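Labels on the shelf, not on the box

For most of my working life I have kept parts in storage for small repair shops, and for most of that time I have heard the same advice: label every box. I think the advice is wrong, or at least aimed at the wrong object. The label belongs on the shelf.

The case for labeling the box is easy to state. A box moves. If the label moves with it, the contents can be identified wherever the box ends up. This is true, and in a moving truck it is the only thing that matters. A stockroom is a different place. The question asked there, many times a day, is where something goes, and a labeled box does not answer it. A labeled box set down in the wrong bay is still a correctly labeled box. Everyone who walks past it sees a tidy label and moves on.

A labeled shelf behaves differently. When the position says "M8 washers, flat" and the space is empty, the gap is visible from the aisle. When the position holds a box of something else, the mismatch shows up as soon as anyone reaches for it. The error is detected at the location where it was made, usually within a day.

I ran the stockroom at the Ludbridge depot under box labels and later under shelf labels. The room had 57 bays and over 3000 part numbers. Under box labels, the yearly count took three days and always ended with a pallet of orphans that had drifted into whatever space was open. After we changed, the orphans did not disappear, but they turned up during ordinary work and were put back during ordinary work. I don't claim the count got much faster. It got duller, and I consider dull a good result for a count.

There are objections. Cuiping Hao, who set up the Pickering store and has strong views on it, argues that fixed positions waste space. A slot sized for the largest order of a part sits half empty for most of the year. She is correct about the space. Her own system assigns positions as stock arrives and relies on a database to know where everything is. It works well when each movement is scanned. It works badly at the end of a shift, when someone puts a part down to answer the phone. Every system of floating positions assumes perfect recording, and I have not yet worked in a building that had it.

A second objection is that shelf labels go stale. Parts are discontinued, ranges are split, and the strip of tape still names a fitting that was last bought years ago. This is a real cost. My answer is that stale labels are cheap to find. Walk the aisle in October with last year's usage list and pull every label with no movement against it. A stale box can sit behind two other boxes and escape that walk completely.

Software makes the preference worse. Both Skutau and Dedilska, the two packages I have used for any length of time, treat location as a property of the item. The item record opens first, and the location is a field somewhere below it, often optional. I would turn this around and make the position the primary record, with its permitted contents, its maximum quantity and its reorder point. An item without a position would not be accepted into stock at all. Receiving clerks would complain for a month — they complain in any case — and the question of where a thing lives would be settled before it came through the door.
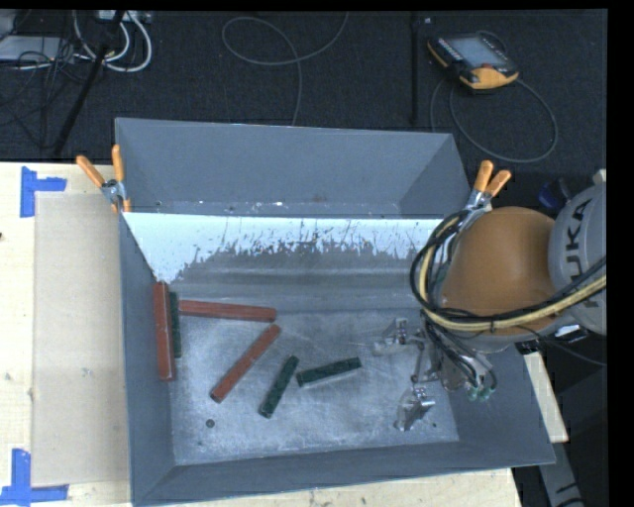
Mixed bins are the one place where I give ground. Short runs and leftover lengths do not justify a position each, and forcing them into one only produces a wall of nearly empty slots. Give the mixed bin a position of its own, write a maximum on the shelf edge, and empty it when the maximum is reached. The bin itself can stay blank.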